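We moved the toy sorting out of the lounge room in May, and I said I'd write up how the new setup is going. It's a small change and it won't interest everyone, but a few people asked after the last post about the shelves.

The background is that we had one big tub for everything. Blocks, train track, plastic animals, pencils, the lot. Every afternoon the tub got tipped out and every evening it got shovelled back in. Things went missing at the bottom and turned up months later with fluff on them. The puzzle pieces were the worst. I threw out two puzzles over summer that were each short a single piece, and then found both pieces under the couch.

So the tub went to the op shop and we started again with small trays. The idea is one kind of thing per tray, and one tray out at a time on a small table. When you want something different, the first lot goes back in its tray and the tray goes back on the shelf. It's how the kinder does it and I pinched the idea from them.

The table is white, low and not very big. I looked at the Lunde one first, which has a lip around the edge, but the lip means you can't slide a tray off the side and you have to lift it over. The plain top is easier. It marks if you leave texta on it overnight, and a damp cloth with a bit of bicarb gets most of it off.

The trays took longer to settle on. I bought three Brenska ones to begin with and took two back. They were deep, closer to a box, and with a deep tray you're back to digging around at the bottom. Low walls are what you want. You can see what's in it from standing height, and a block dropped in from the side doesn't have to be aimed. The ones I kept in the end are square and black. Black wouldn't have been my first pick but everything shows up on it, even the dark green blocks. 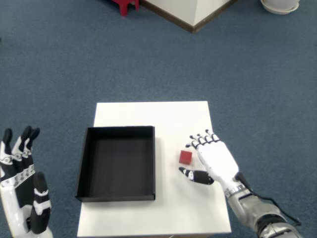
Does the tray have to fit on the table completely?

It's better if it does, but a small overhang on one side hasn't caused us any trouble. Keep the heavier things towards the middle of the table and don't let anyone lean on the edge of the tray. If more than a third of it is hanging over, I'd get a smaller tray or a bigger table.

I measured badly, for the record. I measured the table top and then ordered the trays by the inside measurement, so the walls weren't counted. They'd have been a neater fit a size down. Draston sell a smaller square one and I might swap when these wear out, but I'm not going to replace perfectly good trays over it.

The blocks themselves are a mixed lot. I counted them when I was working out how many trays to buy, and there were 97 small cubes once I'd been through the tub, the couch and the car. That's too many for one tray. I split them by colour, and the colours nobody asked for went into a bag in the top of the linen press. The bag comes down when the ones on the shelf get boring, which so far has been every few weeks.

We do the packing up the same way each time. The empty tray goes on the left and the blocks go on the right, on the bare table. Then they go across one at a time. I tried letting everyone grab handfuls and it was quicker, but half of them ended up on the floor and I was the one picking them up. One at a time sounds slow. A tray of blocks takes less time than it takes me to fill the dishwasher, and I don't have to do any of it.

Putting the tray on the left was just how we happened to start. I'm right-handed and it suited me. A left-hander would probably want it the other way round. What matters more is leaving some clear table between the tray and the blocks. If you pile them hard up against the wall of the tray, they get knocked underneath it and the tray rocks.

Then there's the floor. I'd been thinking about a mat under the table, and I went as far as putting a Curavik one in the cart. I took it out again. Carpet is fine for blocks. They don't bounce, they don't make a racket, and the short pile doesn't swallow them. A mat would only have been one more thing to shake out. If you're doing beads or playdough I'd say get the mat, but we do those at the kitchen bench.

The other thing I changed was the seating. I had four stools around the table to begin with, and there was nowhere to put your knees. They spent most of their time in the road. Most sorting gets done standing up anyway. Stools are for drawing, as far as I'm concerned, and they can live against a wall until somebody wants to draw.

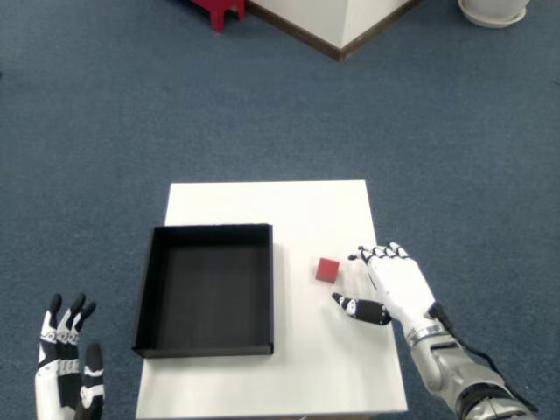
Colleen wrote in to say that she does the same thing with baking tins, old square ones with the coating gone, and that they've lasted longer than any tray she's bought. She puts a piece of felt in the bottom to cut down the noise. Her other suggestion was to keep one tray on the shelf with nothing in it, for the odds and ends that turn up during the day, and to sort that one last thing before tea.

I like the spare tray idea and we've started doing it. Ours mostly collects pencil lids and hair ties, plus the occasional cube that was missed. It gets emptied at five o'clock. The felt I haven't tried. I'd expect it to hold on to crumbs, but if you've got a noisy tin it would be worth the trouble.

On labels, I didn't bother. I did buy a sheet of stickers, and then found that with low trays you can see what's in each one from across the room. If you've got lidded boxes you'd need them. Ours are on an open shelf with 13 centimetres between the boards, enough to get a hand in over the top of a tray and pull it out flat.

A few things still aren't right. The train track doesn't suit trays at all and has gone back in a bag. The plastic animals need a bigger tray than the blocks do, and the only place it fits is the bottom shelf, where the dog can get at it. I've lost one giraffe so far. I'm going to try swapping the animals with the picture books at the weekend, and I'll put up the shelf measurements then for those who wanted them.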